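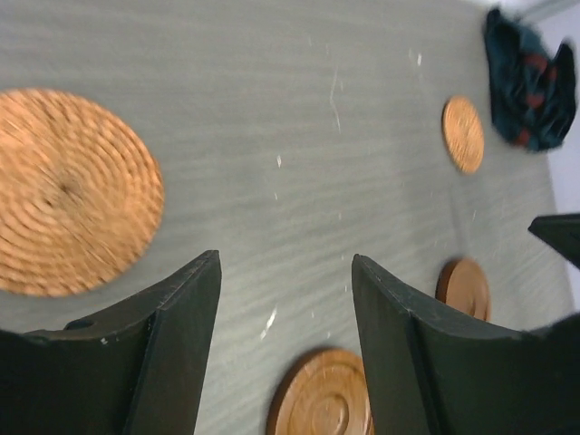
Eluned Ruddock began the inventory at the gray table. The lease on the house in Ilurbridge ran out in May, and her aunt's instructions were that every item be entered, however small.

She opened the ledger to page 30 and wrote: Coasters. Under that she wrote: One woven, coiled, tan-orange. Wood, various browns, one with raised rings.

"Condition?" said Aarne. He had the labels and the tape.

"Used."

"They want more than that."

She turned the grooved one to the window and ran a thumbnail around the outermost ring. Her aunt had set her coffee on it every morning for 8 years and had moved it two inches to the left whenever anyone else laid the table. The woven one was for the teapot. The others were for guests, and the guests had mostly been Aarne.

"Light wear to the rings," she said. "Sound otherwise."

He wrote it on a label. The adhesive did not hold on the grooves, so he turned the coaster over and pressed the label to the underside with his palm.

"The cloth?" he said.

"Teal, red pattern. Put it under textiles."

"It was always on this table."

She considered this. The ledger had a column for location and a column for category, and the two did not have to agree. She entered the cloth on the same page, one line below the coasters – textile, kept with the above – and initialed the change.

Aarne cut a length of tape and asked which box.

"Leave them out," she said. "We still have to drink something."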